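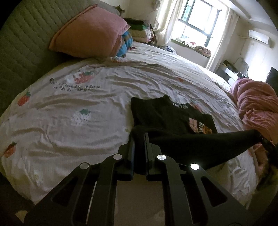
I figured the Tranach open day would be all shiny arms behind glass, so I was not ready to spend over three hours watching people fold laundry! But that's the job there. You pick up a gripper by hand, you fold a shirt with it, and the recording goes off to teach a robot named Grondero how to do the same.

They run it in a furnished apartment on Deschamps Street (shoes off at the door, please). Black long-sleeved tops are the ones everybody groans about. You have to pinch the fabric down low, get the sleeve stretched out straight, and then keep it there while you work out your next move. Doing that on a wrinkled duvet covered in strawberries and the words "Eat strawberries with bears!" is a whole other level, and I loved it.

Of course I asked for a turn. My first try took nine minutes and ended up as a sort of burrito. My second was better, mostly thanks to a very patient woman who kept telling me to loosen my grip.

After coffee we went downstairs to see Grondero itself tackle a towel. It did two, slowly, and dropped the third on the floor, and the whole room went "awww." The next open day is in August, over at the Fuvport site, and I've already put my name down. They're doing socks!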